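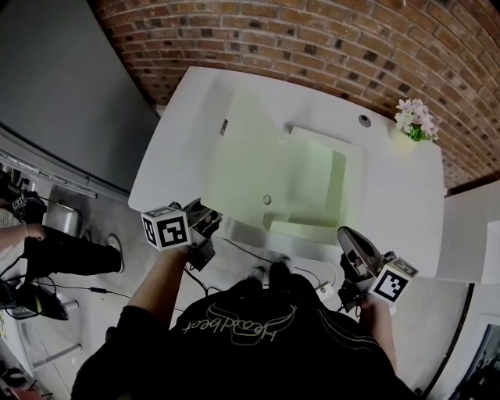 Setareh Azimi told us in her interview that she never looks at the flat sheet at all when she folds a carton; she feels for the crease and pushes. Several other participants said much the same, and it shaped how we set out this part of the study. We had planned to score folding against a printed sequence of steps. After the first round of interviews we scored it against the state of the sheet only: flat, partly folded, or closed.

4.2 Work surface and surroundings

All folding was done on a white rectangular table in a room with a brick wall. The sheets were pale green and already creased, and were large enough to take up most of the tabletop when opened out. We chose this stock because it holds a crease after a single fold and does not spring back as strongly as the heavier Trillik board used in our pilot. The pilot was run in November and is reported separately (Zamani and Frei).

A small vase or pot of flowers was part of the room from the start. Ferdinand Frei argued that a bare table makes people fold in a way they would not at home or in a shop, where there is nearly always something nearby that must not be knocked over. Khurram Paracha disagreed and wanted every surface cleared. We kept the flowers and moved them between the table and the white cabinet by the wall. Figure 2 gives the cabinet position.

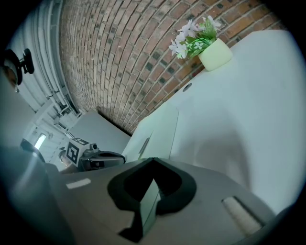

Figure 2. Flowerpot on top of the white cabinet, next to the brick wall.

In total we collected 122 complete folds. A fold was complete when all panels stood up and the last flap stayed in place for five seconds. Folds in which the sheet tore were left out of the timing results but kept in the count of errors.

Position of the flowers had a small effect. With the flowers on the table, participants tended to open the sheet toward the opposite side and turn it once more before raising the panels. With the flowers on the cabinet, they opened it wherever it landed. The extra turn added about 2 seconds and did not change the number of torn sheets.

We did not vary the color or size of the sheet. Parviz Zamani has since suggested that a smaller sheet would remove the extra turn, as there would be room to open it beside the flowers. We have not tested this.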